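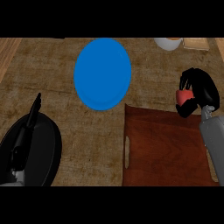

Cesbridge Tenants' Association
Minutes, April 27, 2022

Present: 5 members. Apologies: 2.

1. Minutes of the last meeting
Approved with one correction. The unit with the leaking radiator is 104, on the Salgado Street side.

2. Laundry room
Rallex has quoted $615 to replace the dryer vent. Agreed to accept. The chair will ask if the work can be done on a weekday morning.

3. Bike storage
Untagged bikes are still blocking the back door. Notices to go up this week. Anything not claimed will be moved to the basement.

4. Potluck
To be held in the lobby. Bring your own plate and cup. Dida Bakery will supply bread.

5. Other business
Hallway painting held over until November.

Meeting closed at 8:15 p.m.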